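Secondhand dish shop on Cuervo Street moves to a bigger room

The little secondhand dish shop on Cuervo Street, known to most of us simply as Tremska, has packed up its cups, plates and serving bowls and carried them four doors down to the old Lolleder shoe store, where it opened again in October with a good deal more elbow room and, at long last, a proper sink.

Regulars will remember the former shop as a charming squeeze. Two people could look at the shelves at the same time if one of them kept her elbows in, and anybody with a backpack was asked (always very nicely) to leave it by the door. The new place has 900 square feet, wide aisles, a bench for tired companions, and a long counter at the back where donated dishes are washed, dried and looked over before a price sticker goes on.

The move itself was a neighborly affair. Every piece was wrapped in newspaper saved up over the summer, and people who stopped in to say hello tended to leave with a box in their arms and directions to the new door. By the shop's own tally, 3,797 pieces made the trip, and 12 did not survive it. Most of the casualties were saucers, and they have been set aside for the mosaic class at the Plorklow center, which is always glad to have them.

What the shop likes best to sell, then as now, is the everyday stuff: mismatched dinner plates in soft blues and greens, plain white bowls wide enough for fruit or a family-sized salad, the sort of pieces that get used at breakfast and washed and used again at supper. Matching sets do turn up from time to time, and they tend to go quickly, but customers are warmly encouraged to put together a table of their own, one plate at a time. Most single plates cost a couple of dollars, with bowls a bit more depending on the size.

There is a new shelf for kitchen helpers too, with dish racks, colanders, mixing spoons and the like, which the old shop never had the space to carry. Racks have been especially popular with students setting up their first apartments, and the shop would be very happy to receive more of them, so long as they are clean and all the parts are there. Chipped plates, cracked cups and lids without pots are better kept at home, or taken over to Plorklow if the colors are pretty.

Donations are welcome at the back door in the mornings, and the shop asks that boxes not be left outside overnight, however tempting that may be when the car is already loaded. A box that one person can lift comfortably is just the right size.

A share of every sale continues to go toward the free soup lunch at the Plorklow center, which served 460 meals last month and has been borrowing bowls from the shop on its busier afternoons. The two have been good friends for years, and there is talk of holding a potluck together once the weather turns cold, with everyone bringing a favorite dish and eating off whatever plates happen to be on the shelves that day.

The new shop is open from ten in the morning until five, with parking behind the building and a ramp at the side entrance.

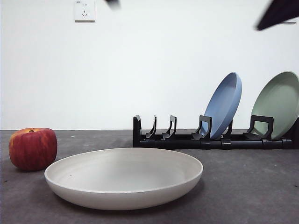 One longtime shopper was pleased about the wider aisles but hoped the old bargain crate would come back, saying she had found half of her soup bowls in it and still needed two more before her sister's family came to stay.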